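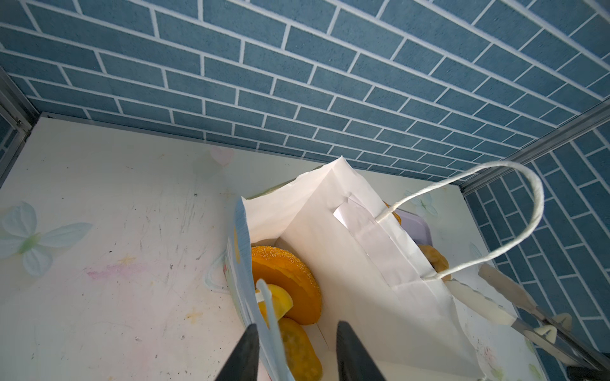 Wrist camera view of the paper bag task, long fingers fitted.

Hi Rima,

You asked for something shorter than the last report and with fewer tables, so I'm just going to tell you how February went.

Most of the month went to the finger comparison. We now have both sets running on the same arm, the short padded ones from Prireck and the long pointed ones we had cut at Drovach, and I've stopped going back and forth between benches (which was driving me a little crazy). Same controller, same speed limits, same start pose. We did 237 scored attempts in all, every one of them on grocery items and paper bags, and the logs are in the usual folder if you want to dig in.

The short version is that I like the long fingers a lot more than I thought I would! They get in beside a bread roll without shoving everything else around, and a twisted paper handle is a much easier target with a narrow tip. The padded ones hold better once they have hold of something, no question, but they're wide, and in a bag with a bun and a pastry and a plastic lid all leaning on each other they tend to bump two things on the way to one. String handles are still bad with both sets. The loops hang wherever they like and the planner keeps treating them as part of whatever is behind them. Raed thinks that's a depth problem and I think it's a labeling problem, so we're going to test both ideas and buy each other lunch accordingly.

The camera is the part I'm least happy with. Moving it closer to the fingers gave us a good look into the bag opening, but white paper on a pale floor is hard on the depth estimate, and the bag edge comes out ragged. The blue brick walls help a bit with contrast when the arm is tilted. I'd like to try the Brillach unit before we change the lighting again. The quote is $1,709 with the mount, and it would come out of what we saved on the controller.

We lost 16 hours to a bad cable on the wrist. Raed found it, replaced it, and then rerouted the other one too, which I'm grateful for.

Next up are the soft items, then the two-bag setup with the bags side by side, and then a repeat of the whole thing at the Abdella lab to see how much of this is just our bench. They've offered us 18 days on their arm and I'd like to say yes this week if you're okay with the travel.

So from you I need a yes or no on the camera and a yes or no on Abdella. Call me any time after 2 p.m., I'm at the bench in the mornings.

Thanks,
Project lead, gripper trials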